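Speaker notes — open day at Nostden, simulation room, talk before the first demonstration

Start when the door is closed. Say welcome, say where the exits are. Remind the visitors that the demonstration on the big display is a simulated robot with two arms, and that the real hall comes after, with the Lockyer group.

Slide 2, three views. Leave them up and let people look before I speak. 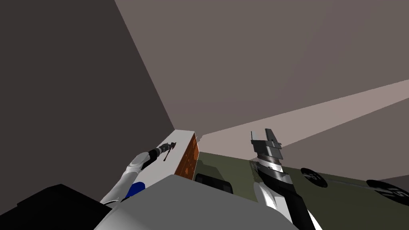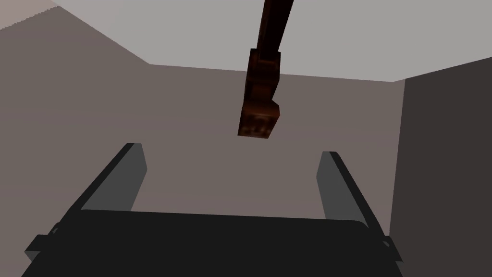
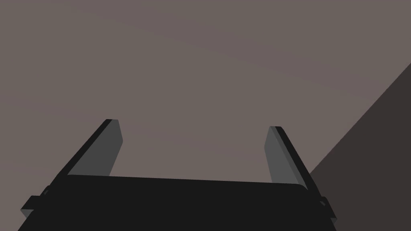 Simulated views, Nostden open day. First: both arms, with the small tool at the left gripper. Second and third: a gripper with its fingers open.

Begin with the first view. Point to the tool with the dark reddish-brown handle, over the white tabletop. Then point to the right gripper, which is open and holds nothing. Ask the room: which arm would you move next, and why? Wait for at least two answers. Last April I answered my own question too early.

Go to the second and third views. Here we look over the gripper itself. Explain the word "parallel-jaw" slowly — many guests hear it for the first time. In the second view, show the reddish-brown arm hanging above the gap and say that it is touching nothing. The third has a plain surface behind the fingers, good for talking about how little a close view tells you about the rest of the room.

Numbers, only if somebody asks: we ran the Pemby task 2000 times in simulation before we tried it in the hall. One run takes 30 seconds. Do not promise the same result on the real machine.

Live part, 10 minutes. Start the program from the left computer. If it stops, restart one time only, then continue with the slides. Speak toward the audience and not toward the display (I forget this).

Questions I expect: Can it hurt somebody? Is it learning by itself? How much does it cost? For the cost, send them to the Floltunport desk near the entrance.

Finish by 3 p.m. The next group waits in the corridor, so please take the coats and go out by the side door.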